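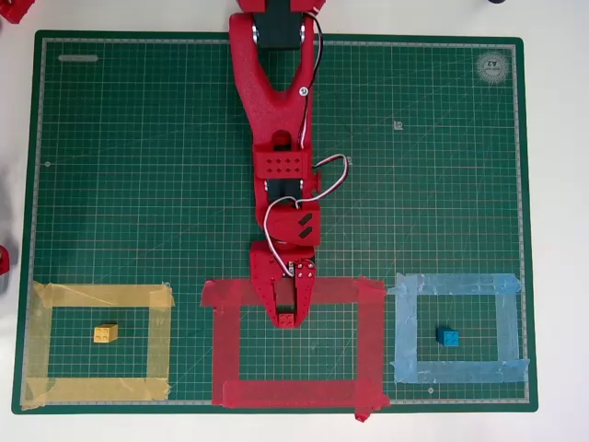
Cutting Mats: Frequently Asked Questions

Gravcombe Craft and Drafting Supply

Sizes and grids

What do the A sizes mean on a cutting mat?
They follow the ISO paper series. A4 is 210 x 297 mm, A3 is 297 x 420 mm, A2 is 420 x 594 mm and A1 is 594 x 841 mm. On most mats the stated size is the outer dimension. The ruled working area is smaller by the width of the border, so an A2 sheet placed on an A2 mat will cover the scale on all four sides.

Which size should I buy for general use?
A3 for card, stencils and small leather pieces. A2 for bookbinding, model work and pattern pieces up to child sizes. For quilting with a 600 mm ruler, A1 or larger. If the mat has to be put away after each use, measure the cupboard first. Mats must be stored flat.

How accurate is the printed grid?
Treat it as a guide for squaring up. Grids are screen printed and the mat itself expands and contracts with temperature. For any cut with a tolerance under 1 mm, measure with a steel rule.

Do you stock imperial grids?
The Bosten range is metric on one face and imperial on the other. The Forsberg range is metric only.

Materials

What is the difference between three-ply and five-ply?
A three-ply mat has a rigid core between two softer faces. A five-ply mat adds a further layer on each side of the core. Five-ply is heavier and stays flatter. Both take a craft knife or rotary cutter.

What does self-healing mean?
The surface material parts under a thin blade and closes again when the blade is lifted. Fibres are not severed in the way they would be in timber or card. Shallow cuts close well. Deep cuts, heated tools and serrated blades leave permanent damage.

Does the colour matter?
Only for contrast. Dark green suits white and pale stock. Use a pale or translucent mat for dark fabric. Translucent mats can go on a light box but are generally harder and blunt blades sooner.

Care

How do I clean a mat?
Cool water, a drop of dishwashing liquid and a soft nylon brush. Work in small circles, rinse and leave flat to dry in the shade. Solvents, including eucalyptus oil and acetone, will lift the printing and may swell the surface.

How do I get fabric fibres out of the cuts?
A white vinyl eraser removes most of them. For felt and batting, brush along the line of the cut, then across it.

My mat has warped. Can it be flattened?
Sometimes. Lay it on a flat bench in a warm room, weight it evenly with books and leave it for several days. Do not use an iron or a heat gun. A mat left in a closed car in summer will usually have stretched unevenly and should be replaced.

Can I use both sides?
Yes, unless the reverse is marked as a base. Turning the mat regularly spreads the wear.

Can I trim a large mat down?
Yes. Score against a steel straight edge with a heavy-duty knife, making repeated light passes until you are through the core. Trimmed mats are not covered by warranty.

Blades

Which blades are suitable?
Snap-off blades of 9 mm and 18 mm, scalpel blades and rotary blades of 28, 45 and 60 mm. Wavy and pinking rotary blades will mark the surface.

How often should I change the blade?
When it drags or skips. A dull blade needs more pressure, and pressure is the usual cause of deep cuts in the mat.

Orders and returns

What are the stock codes?
Bosten A2 is 748. Forsberg A2 is 1,019, listed without the comma in the search box. Offcuts and seconds are under code 74.

How are mats shipped?
A4 and A3 in a rigid mailer. A2 and larger between two sheets of corrugated board. We do not roll mats. Orders received by noon on Friday leave the Hestasden warehouse the same day.

Is there free delivery?
On orders over $100, excluding A1 and larger, which are charged at the bulky rate.

The mat arrived bent. What now?
Keep the packaging and email a photo of both the mat and the carton. Address it to Arvid Eklund in returns and include your order number. A replacement or refund will be arranged once the photos have been checked.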